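Teaching by Hand: A Conversation on Collecting Examples for Computer Disassembly

Zulmira Correia supervises the demonstration program at Unduvora, a laboratory that studies the handling and disassembly of discarded office equipment. For the past year her team has recorded examples of people guiding robot arms through the work of servicing and taking apart desktop computers. Those recordings are used to train the control model known inside the laboratory as Louro. We spoke with her in November at the laboratory's main workroom, between the morning and afternoon recording periods.

Ms. Correia came to the position from electronics repair. She ran a service bench for many years before she joined Unduvora, and she was first hired to advise on tools. Her duties grew when the laboratory found that its earliest recordings, made by the engineers themselves, were of limited value.

"The engineers knew the arm very well, but they did not know the computers," she said. "They would pull on a memory module before both latches were open. The recording looked fine if you watched it quickly. The model learned to pull, and it learned nothing about the latch."

Most of that early material was set aside. Of the recordings made in the first period, 532 were kept, and these are still used, chiefly for testing. The rest of the collection was begun again with operators who had experience in repair or assembly.

Operators are now given two weeks of instruction before any of their work is kept. The first days are spent with no robot at all. Each new operator opens and closes a number of machines by hand and is asked to speak aloud while doing so, naming the part, the direction in which it moves, and the point at which it comes free. Only afterward does the operator take the controls.

"A person with good hands does a great many things without noticing them," Ms. Correia said. "You press a little, you feel that it has not moved, you press somewhere else. If I ask you what you did, you say that you took the part out. For our purposes that is not enough. I need you to know that you tried two places."

The laboratory controls its arms through a leader device, a smaller arm that the operator holds and moves. The larger arm follows. Fixed cameras record the work area, and the position of each joint is stored along with the video. A session is divided into short tasks, each with a written instruction of one sentence, such as the removal of a memory module or the release of a cable. The instruction is stored with the recording, and the model is later asked to connect the sentence with the motion.

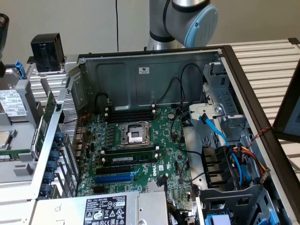
The choice of tasks has been the subject of much discussion at Unduvora. At first the laboratory planned to record complete disassemblies from beginning to end. Ms. Correia argued against this. In a full disassembly, she explained, the operator removes the side panel once and handles perhaps a dozen cables, so the collection fills with one kind of motion and contains very little of another. The work was therefore broken into parts, and each part was given a target number.

The target for memory modules was set at 3000 recordings, and it was reached in the summer. The target for cables is 4000 and has not been reached.

"Cables are the reason I am still employed," Ms. Correia said. "A module sits in one place and comes out in one direction. A cable lies wherever the last person left it. It passes under another cable. It is stiff in one machine and soft in the next. We can record the same connector all day and we will have seen only that one cable."

To increase the variety of the material, the laboratory draws its machines from a stock of retired office computers supplied by Gerkska, a firm that collects equipment from schools and public offices. The stock room holds 72 machines at present. They are rotated through the workstations so that no operator works on the same machine for an entire period. Between recordings the operator is expected to change something: to turn the case, to move a loose cable, or to put a module back in a different slot.

Ms. Correia regards this resetting as the most neglected part of the work. She estimates that operators spend as much time preparing the next example as they do recording it, and she does not wish that time to be shortened.

"When people are tired, they put everything back exactly as it was," she said. "I understand it. It is quicker, and the next attempt will go well, as they have just done it. But then I have ten recordings of one example. I would prefer to have four that differ."

She was asked how the laboratory treats mistakes. The question, she replied, has been answered in different ways at different times. In the first months any recording that included an error was deleted. The resulting model performed well as long as each step succeeded. When the fingers slipped from a connector, however, it would continue with the motion that should have followed, lifting away with nothing in its grip.

The present rule separates errors into two groups. If the operator makes an error, sees it, and corrects it, the recording is kept and marked. If the error damages a part or ends the task, the recording is kept in a separate store and is not used to train the model. Operators are not penalized in either case. Ms. Correia was firm on this point and returned to it later in the conversation.

"If I reward people for clean recordings, they will throw away the ones that are not clean, and I will never hear of it," she said. "The slip and the second attempt are worth a good deal to us. I want them handed in."

Operators are also asked not to make errors on purpose. The laboratory tried this for a short time and found that a staged mistake did not resemble a real one. The operator knew in advance where the fingers would slip and had already begun to recover.

Each recording is reviewed by a second person before it enters the collection. The reviewer watches the video at normal speed, confirms that the written instruction agrees with what was done, and marks the moment at which the task was completed. For this the laboratory uses a program of its own, Trurura, which places the camera views side by side with a chart of the joint positions. Reviewers may return a recording with a comment, and the operator is expected to read it before the next session.

The most frequent comment concerns pace. Experienced operators, Ms. Correia said, begin to move faster than the cameras can usefully follow, and they come to rely on their own view of the bench. A person leaning over a case can see behind a bundle of wires. The fixed camera cannot. If the operator acts on something that the camera does not show, the model is given a motion with no visible cause.

For that reason, operators spend part of their instruction working only from the camera views on a monitor. Many find this unpleasant, and their work becomes slower. The laboratory does not require it for every session, but it is repeated once each month so that operators remember what the model will and will not be able to see.

The conversation turned to the condition of the machines. Office computers that have been opened and closed hundreds of times do not remain typical. Latches loosen and screws no longer bite. Gerkska replaces worn machines on request, and Ms. Correia keeps a written record of the use each one has had. A memory slot that has become too loose is taken out of service, even if the remainder of the board is sound.

"A worn slot makes everyone look skillful," she said. "The module almost comes out by itself. Then the model meets a machine that has been shut for eight years, and it does not push hard enough."

She would like to see more machines that have never been opened, although each can supply such an example only once. A small number are reserved for this purpose. They are recorded by the senior operators, with an additional camera, and the recordings are held for evaluation.

Asked what Louro can do at present, Ms. Correia was cautious. It removes memory modules reliably from the types of board it has seen. It can release some power connectors. It has difficulty with flat data cables and with any part that must be held aside while another is reached. Work with two arms began in the spring, and she considers the material gathered so far to be too small to judge.

She also declined to say when the collection would be complete. The cable target was chosen before anyone at the laboratory knew how varied the cables would be, and it may be raised. What she asks for in the coming year is a larger range of manufacturers and additional reviewers, as recordings now wait several days before they are examined.

"An operator who hears on the same day that the instruction was wrong will correct it that afternoon," she said. "If the comment arrives a week later, there are already many more recordings with the same fault, and someone has to go back through all of them."

The afternoon period began at 1:30. Ms. Correia excused herself to check the list of machines for the second workstation, where one case had been entered under the wrong number.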